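3.2 Appliance and setting

All households in the study used the same type of countertop microwave oven, so that differences in how people handled the appliance could not be put down to differences in the appliance itself. The oven was placed on a table at normal working height, with free space to the left for the door to swing open. Participants were told where the oven was and what it was for. They were not shown how to use it.

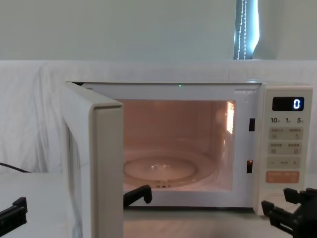
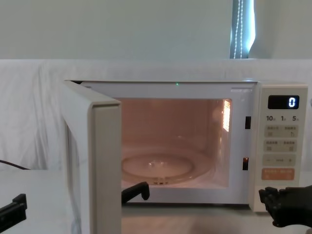
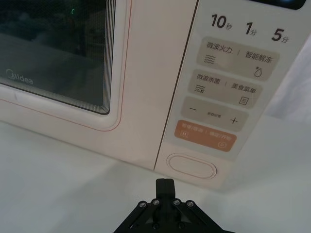 Figure 4. The microwave oven. First and second: door open, with the glass turntable plate inside and the control panel at right. Third: part of the door window and the control panel, with the quick-time labels for 10 seconds, 1 minute and 5 minutes.

The door is hinged on the left. When it is fully open it stands out from the front of the oven, and a person standing directly in front has to reach in past its edge. We noted in the pilot that left-handed participants often shifted half a step to the right before putting a dish in. For that reason the floor was left clear on both sides of the table, and the starting position was marked with tape.

The cavity has a lamp on the right inner wall and a round glass plate on the floor. The plate rests on a support and can be lifted out for washing. It was washed and dried between participants and put back by the same member of the team each time, as a plate that sits off its support can rock when a bowl is set down on it. In the pilot this happened twice, and both participants took the bowl out again and started over. Those two sessions were left out of the timing results.

The panel is a single vertical strip to the right of the door. The display is at the top, and the three quick-time labels are directly below it. The labels for cooking functions come next, in Chinese. The topmost of these buttons combines microwave power and smart defrost under one label, separated by a vertical line. This grouping matters for the results in Section 4, where participants who could not read the label had to work from the icons alone: a set of wavy lines on the left and a droplet on the right.

3.3 Tasks

Each participant carried out 12 short tasks in one sitting. The tasks were drawn from the Panyasiri list of everyday kitchen actions, which was put together from home visits in an earlier phase of the project. Four of the tasks did not involve the microwave at all and served as a break between the others. They included wiping the table, folding a dish towel and sorting cutlery into a tray. The remaining eight covered opening and closing the door, placing and removing a dish, setting a time, stopping the oven early, and checking food partway through.

The dish was a shallow ceramic bowl with a lid, supplied by Kitance. It was filled with cooked rice for the heating tasks and left empty for the placing and removing tasks. The heating tasks used 70 seconds as the target time. We chose this figure so that it could be reached with the quick-time labels – one press for a minute and one for ten seconds – but could not be reached with a single press. Participants were free to get there in any order.

Before each task the door was closed and the display was cleared. The instruction was read aloud from a card, in the participant's first language, and could be repeated once on request. There was no time limit on single tasks, but a sitting was ended after 40 minutes whether or not every task had been done.

3.4 Coding

Two coders, Charoen Chuensuk and Ok-hee Yeom, watched the session recordings separately and marked the start and end of each action. An action was taken to start when the hand left its resting position and to end when it let go of the object or button. Door actions were split further into pull, swing and release. This was needed because many participants let go of the door before it was fully open and then pushed it the rest of the way with a forearm or the back of the hand, often while holding the bowl.

In total 900 actions were coded. Where the two coders disagreed on the type of action, they watched the recording again together and settled on one label. Where they disagreed only on timing, the mean of the two marks was used. Most disagreements were over removing the dish. Some participants turned the bowl on the plate before lifting it, and it was not always clear if the turn belonged to the removal or was a separate check of the food. We coded it as a check when the lid was raised and as part of the removal when it was not.

Presses on the panel were coded by which label was touched, and not by what the participant said they meant to do. Spoken remarks were written down in a separate column of the Nestitus coding sheet and are used only in Section 5.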